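What a Folded Quilt Is Worth
By Zerrin Güler
May 29, 2023

The box from Wasturia arrived with a card on top that said "Your home is the classroom," and I should have known then that I was going to be the one doing the homework.

You may have seen the ads. The product is called Kidex, and it's pitched at people like me, who would pay real money never to fold a fitted sheet again. You don't get a robot. You get a pair of grippers, one for each hand, and an account on a website. You do your chores with the grippers, the recordings go off to Wasturia, and at some later point a robot arm (sold separately, date to be announced) will know how you like your bed made. The starter kit is $200. I have spent more on worse ideas, but those usually came with a warranty.

I want to be fair to it. I'm not against robots. I have a robot vacuum that I speak to more kindly than I speak to some relatives. And the grippers are nicely put together. They open and close with a squeeze, the pads hold cloth better than I expected, and after a while you stop thinking of them as tongs. You start thinking of them as your hands, only dumber.

The guide suggests starting with bedding. Bedding is where home robots have always gone to be embarrassed, so I can see the logic. A cup stays the shape of a cup. A quilt has no opinion about its shape until you want it to have one, and then it has several.

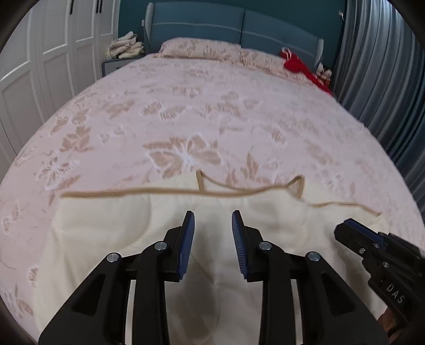

The quilt spread out on the bed, both grippers at the ready.

The first thing you learn is how much you cheat when you make a bed. I'd have told you I fold a quilt by its corners. In fact I shake it, trap part of it under my chin, lean on the mattress with a hip and do the last bit with my forearm. None of that counts with Kidex. You have two pinching points and that's your whole allowance. My first fold took 3 minutes and looked like something a dog had done on purpose.

Then I got better, and I'm sorry to report that I enjoyed it. There's a bit of craft in picking up a corner cleanly, getting enough fabric between the pads that it won't slide but not so much that you drag the whole thing along with you. By the end of April I was going back to redo folds that were perfectly fine. My neighbor Achilleas Deligiannis came by to borrow a ladder, watched for a while, and asked how long until the robot took over. I said I didn't know. He asked who was making the bed in the meantime.

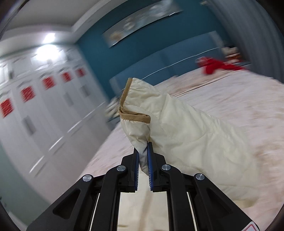 And that's my trouble with the thing. Achilleas had it right from the doorway. For as long as I've had Kidex I have done more housework than before, slower, and paid for the privilege. The website thanks me after every upload. My total stands at 107 folds, and there is a badge for it, a small gold pillow. I'd like to say the badge does nothing for me.

Wasturia's answer, when I wrote to ask, was that early customers are "partners in teaching." Fine. I've been a partner in a few things, and there was generally a split. A rival outfit, Cerow, at least lends you the grippers for free and knocks something off your future robot for every hour you send in. The discount is small and the robot doesn't exist yet either, but it's the right idea. If my folding is worth collecting, it's worth something to the person doing the folding.

There's an older argument here about who gets paid for housework, and I won't pretend a pair of plastic tongs settles it. Still, I find it funny that my grandmother folded linens for most of her life without anyone calling it expertise, and now a company with a glass lobby would like 2 more hours of it from me by the end of the month.

Should you buy one? If you like gadgets and have a guest bed, sure, you'll have a decent weekend. If you want your bed made, I'd hold off. I'm keeping mine through the summer. They've opened a section on pillowcases.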